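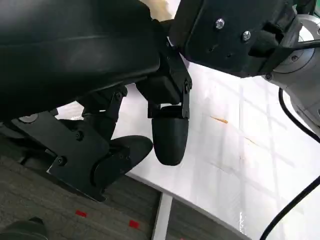

Trarnville Makerspace — Tables & Surfaces Group

Thread: White tabletop, smudges that won't lift

ustau_16
Posted November 8, 2020
The white top has gray smudges again. I wiped it in October with dish soap and warm water, two passes. The marks came back fainter but in the same area. Before I try anything abrasive, what are people using?

brallon
Melamine sponge, light pressure, rinse after. I have done 35 tables that way.

kettle534
Disagree. A melamine sponge is a fine abrasive. It dulls a gloss finish and the dull patch then holds dirt. Use isopropyl on a cloth, let it sit one minute, wipe in one direction.

brallon
Only if you scrub. Light pressure — I said that.

ustau_16
Tried the isopropyl on one corner. Some improvement. The middle, where the lavender plate and the fruit go, is still gray in places. 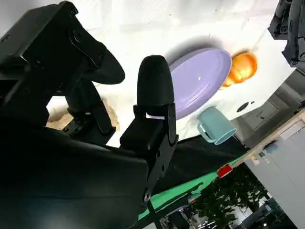
Szénási
Fruit acid is a separate problem. Juice left overnight etches some coatings, and no cleaner fixes that. Keep the fruit on the plate and wipe the top the same day.

kettle534
Agreed on the juice. An uncut orange does nothing to a tabletop, though.

Szénási
Uncut, no. Ours get cut.

ustau_16
Will do the rest with isopropyl and leave the sponge for the underside. Cloths are on shelf 16 if anyone else needs them.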